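4.2 Folding and standing the divider cards

The Jimside sorting set is supplied with 14 flat divider cards. Each card must be folded once before use.

1. Clear a flat, level area of the worktop and wipe it dry.
2. Lay one card face down with the short edge towards you.
3. Bring the left edge across to meet the right edge. Line up the corners before pressing.
4. Press along the fold from the middle outwards. Use a ruler or the back of a spoon. Do not use a blade.
5. Open the card part way and stand it on end, with the fold upright.

Note: Cards may be opened wider for extra stability. Do not open them fully flat, as they will fall.
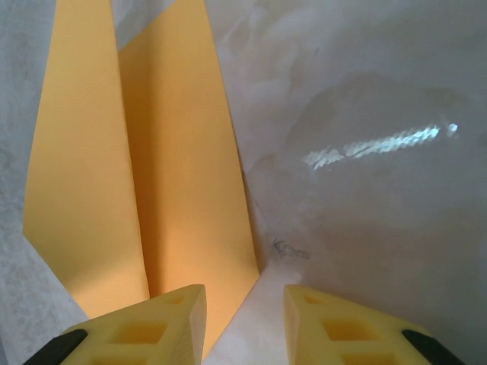 Fig. 7. Orange-yellow card folded down the middle and standing upright.

6. Check that the card stands unsupported. If it leans, lay it flat, press the fold again and repeat step 5.
7. Fold the remaining cards in the same way and place them between the groups to be sorted.

Caution: Keep cards away from heaters and open windows. Paper edges can cut skin.

Note: Cards with a torn fold should be replaced. Order spare pack 412 from Drevgate. For storage, open the cards out and stack them flat under a light weight.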